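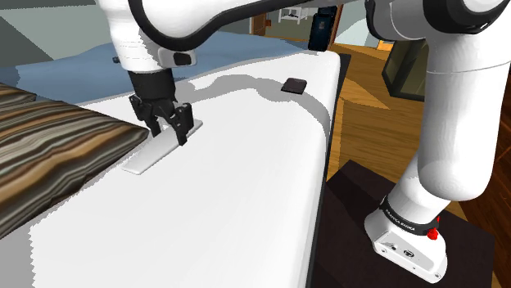

**Istlow in May: is Farzad Parsa back behind the kit for good?**

**pledham_pete** | 2025-04-18

Evening all. I got home from the Pledham show an hour ago and I'm far too wound up to sleep, so you're getting this instead. Farzad Parsa played drums for the last four songs! He walked on after "Salt Road," gave Kamran Nouri a hug, sat down, and they went straight into "Kitchen Radio" as if he'd never been gone. I was up against the rail with my sister (her first Istlow show, lucky thing) and I'm not ashamed to say I teared up a bit.

So is he back? The Eveo Hall date in May still doesn't list a drummer, and I've got my hopes up now.

**marthas_cymbal**

Oh, I'm so jealous. I had a ticket and gave it to my neighbor when my shift got changed. Did he do the long fill at the end of "Kitchen Radio," the one from the first album? I've been trying to learn that thing on and off for years, and my poor dog leaves the room.

**pledham_pete**

He did, and he stretched it out even longer! Kamran was laughing so hard he missed his line coming back in.

**gravelvoice**

I love Farzad as much as anyone here, but I'd slow down a little. Four songs is a guest spot. He did the same thing at the Stöcker festival, everybody on this board decided he'd rejoined, and then we didn't hear a peep. A whole tour is a lot of nights on a drum stool for a man who said he was quitting because of his back.

**tuesdayencore**

Stöcker was different, though. He only played tambourine and one song on the kit there, and he'd been on the bill with his own trio anyway. This time he came out just for them.

**gravelvoice**

Fair point about the trio, I'd forgotten that. I still think it's rough on the current drummer, who has been terrific and learned the whole back catalog. I'd be sorry to see her shuffled off so the rest of us can feel 19 again.

**marthas_cymbal**

I'd hate that too. Couldn't they have both? Two kits on the slow ones would sound wonderful, and Eveo holds 3,000, so there must be room on that stage.

**oldflyer522**

Two kits and you won't hear the bass at all. I saw them try it years back in a room that held 60 people, and my ears rang till breakfast. Great night, mind you.

Does anyone know if there are still seats for May? I'd like to bring my son, and the last I looked it was $45 for the balcony.

**tuesdayencore**

Balcony was still available this afternoon, left side only. I'd go for it, the sound up there is lovely and you can sit down between the loud ones. A few of us usually meet for pie beforehand if you two want to join, just message me.

**pledham_pete**

Count me and my sister in for pie. She's asking which album to start with, and I said the first one, obviously.

**gravelvoice**

Second one, Pete. We've been over this.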